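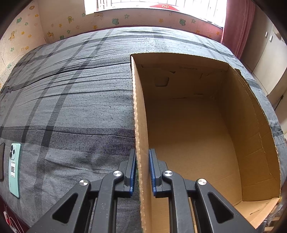 2020-01-12, soir

Cartons, suite. Un grand, tout vide, sur le lit, faute de place par terre. Pas de la première jeunesse : un côté bombé, plein de plis, le bord arraché vers le coin du fond. Petite déchirure près de la poignée aussi. Tant pis, il servira pour les pulls et les draps. Surtout pas les livres !

Vesela Petek a rappelé. Elle en garde encore d'autres à la cave, depuis décembre, à prendre quand je veux. Passer chez elle avec le chariot. Lui rendre son moule au passage (2 fois que j'oublie).

Devis Mallard : 563 euros, camion et deux bras. Cher. Brostesel fait presque 50 de moins mais ne prend pas l'escalier, donc bon. Répondre avant le 24.

Pas fait : résilier l'eau, trier la pharmacie, les papiers du tiroir du bas. Le scotch est presque fini, en racheter, du large. Et un gros feutre, l'ancien n'écrit plus.

Mal au dos. Mangé debout, reste de soupe. Demain les pulls d'abbord, puis le haut de l'armoire si j'ai le courrage. Vider le lit avant de dormir, quand même.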